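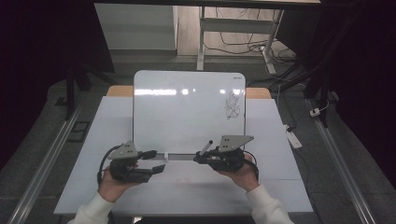 よくいただく質問に答えます

この記事は約10分で読めます

Islow(イズロウ)でベースとコーラスをやっている者です。ライブのあとや、お問い合わせフォームから届く質問がだいたい似てきたので、ここにまとめておくことにしました。バンドを代表して、というほど立派なものではなくて、わりと私個人の感想も混ざってます。メンバーに見せたら「長い」と言われましたが、そのまま載せます!

■ Islowってどんな音楽ですか?

毎回困る質問です(笑)。ボサノヴァっぽいと言われることもあれば、ダブっぽいと言われることもあります。ドラムはジャズの学校出身、鍵盤はずっと教会でオルガンを弾いていた人で、私は高校までパンクしか聴いていませんでした。歌は日本語が多めで、たまにポルトガル語が入ります。発音はあたたかい目で見てください。とりあえず聴いてみたい人には「川べりの倉庫」をすすめています。いちばん私たちらしい曲だと思うので。

■ 何人組ですか?

四人です。ドラム、鍵盤、ギターと歌、それから私。曲によってトランペットの友人が入るので、五人で写っている写真もあります。正式メンバーになってほしいと何度か誘っているんですが、そのたびに笑ってごまかされています。

■ バンド名の読み方は?

「イズロウ」です。「アイスロー」でも振り向きます。意味は特にありません。最初のライブの前日に名前を決めなきゃいけなくて、紙に書いた候補の中で全員がいちばん嫌がらなかったのがこれでした。ほかの候補は恥ずかしいので書きません。

■ 結成したのはいつですか?

数え方で変わるんですよね。スタジオに四人で初めて入った日なのか、名前がついた日なのか。私は名前がついた日だと思っているんですが、ドラムは断固としてスタジオ派です。決着がつかないので、周年ライブもまだやったことがありません。

■ アルバムは出ていますか?

出ています。一枚目が『Priketti』、全10曲です。CDはライブ会場の物販と、この下で書いている通販で買えます。配信でも聴けますが、CDのほうには配信にない短いインストが最後に入っています。隠しトラックというほど隠れてはいなくて、ふつうに曲名も書いてあります。

■ 『Priketti』ってどういう意味?

鍵盤の人がデモのファイルにつけていた仮のタイトルです。打ち間違いらしいんですが、もとは何と打とうとしたのか、もう思い出せないそうです。みんなで呼んでいるうちに愛着がわいてしまって、ジャケットを頼む段階でも変えられませんでした。

■ 次のアルバムの予定は?

作ってます! 作ってるんですが、遅いです。いま録り終わっているのが二曲、歌詞だけ残っているのがいくつか。4月に小さな音源を先に出せたらいいなと話しています。前作より静かになりそう、と言いたいところなんですけど、昨日スタジオでできた曲がものすごくうるさかったので、わかりません。

■ どこで録音していますか?

ドラムとベースはBassiというスタジオで録っています。天井が高くて、シンバルの伸びがとにかく気持ちいい部屋です。駅からは遠いです。機材を抱えて坂を上るので、着いたころには全員しばらく口をききません。歌と鍵盤は自宅録音も多くて、一枚目の三曲目の後ろには、耳をすますと近所の踏切が入っています。録り直そうとしたんですが、踏切なしで歌ったテイクのほうがなぜか物足りなくて、そっちを採用しました。あの、踏切ありのほうです。

■ 曲はだれが書いていますか?

もとのメロディはギターが持ってくることが多いです。それを鍵盤が勝手に和音ごと変えて、ドラムがテンポを変えて、私が「前のほうがよかった」と言い、結局どちらでもないものになります。歌詞はギターと私で半々くらい。クレジットは全部バンド名義にしています。けんかにならないので、これから組む人にもおすすめです。

■ 使っているベースは何ですか?

フレットレスと普通のジャズベースタイプの2本です。フレットレスはゆっくりの曲だけ。弦はフラットワウンドを張りっぱなしで、めったに替えません。切れたら替えます。ペダルはコンプレッサーとチューナーだけで、ギターの足元を見るたびに自分が小さな幸せ者に思えます。

■ ライブはどのくらいの頻度でやっていますか?

月に一度あるかないかです。少ないと言われますが、それぞれ仕事があるので、いまはこれが精一杯で……。日程はスケジュールのページが一番正確です。SNSは私が更新を忘れるのであてにしないでください。

■ チケットはどこで買えますか?

取り置きと、会場の窓口です。取り置きはお問い合わせフォームに、公演日・お名前・枚数を書いて送ってください。二日たっても返事がないときは、迷惑メールに入っているかもしれません。それでもなければもう一度送ってもらえると助かります(私が見落としています、すみません)。代金は当日、受付でお支払いください。

■ ひとりで行っても大丈夫ですか?

大丈夫です! ひとりのお客さん、多いですよ。私も客として行くときはだいたいひとりです。後ろの壁ぎわで飲みものを持って揺れているのが一番楽しいと思っています。前に詰めてほしいとは言わないので、好きな場所で聴いてください。

■ 子どもを連れていけますか?

会場によります。夜のライブハウスは年齢制限があるところもあるので、それぞれの会場の案内を見てください。昼間の公演やカフェでのライブはお子さん連れの方も多いです。音は小さめにしていますが、ドラムはドラムなので、小さいお子さんにはイヤーマフがあると安心です。途中で出たり入ったりしてもらってかまいません。

■ 撮影や録音はしてもいいですか?

写真はどうぞ。フラッシュだけなしでお願いします。動画は一曲まるごとじゃなく短めなら歓迎で、載せてもらえるとこっそり見に行っています。録音は、まだ発表していない曲を演奏することがあるのでご遠慮ください。

■ 通販はありますか? 送料は?

Trendoraという小さなレコード店にお任せしています。CDのほか、Tシャツとステッカーがあります。ステッカーは送料込みで1,000円のセットだけの扱いです。Tシャツの白はいま品切れで、再入荷したらお知らせを出します。発送についてのお問い合わせは、私たちよりお店に直接送ってもらったほうがずっと早いです。

■ コード譜や楽譜はもらえますか?

ちゃんとした楽譜がないんです。鍵盤の人の頭の中と、私のノートにあるだけで、私のノートは私にしか読めません。コードでよければ、曲名を書いて送ってください。わかる範囲でお返事します。カバーしてくれるのは大歓迎で、動画を送ってもらったときは四人で何回も見ました。

■ 出演の依頼をしたいのですが

ありがとうございます! フォームから、日時、場所、演奏時間、会場にある機材を教えてください。鍵盤とベースアンプの有無がわかるととても助かります。四人で行くのが基本ですが、ギターと鍵盤の二人だけの編成もできます。音量を出せないお店だと、むしろこっちのほうが合うかもしれません。

■ 影響を受けた音楽は?

四人ともばらばらです。移動の車では助手席の人が選曲する決まりで、オルガン曲のあとにパンクが来て、そのあと二十分くらい同じレゲエの曲が続いたりします。私は古いブラジルのレコードをよく聴いていて、ベースの音が小さいのに、ちゃんと曲の真ん中にいる感じにあこがれています。

■ ここにない質問はどうすればいいですか?

フォームからどうぞ。曲の感想だけでもうれしいです。同じことを何度か聞かれたら、またこのページに足します。

最終更新:2025年1月1日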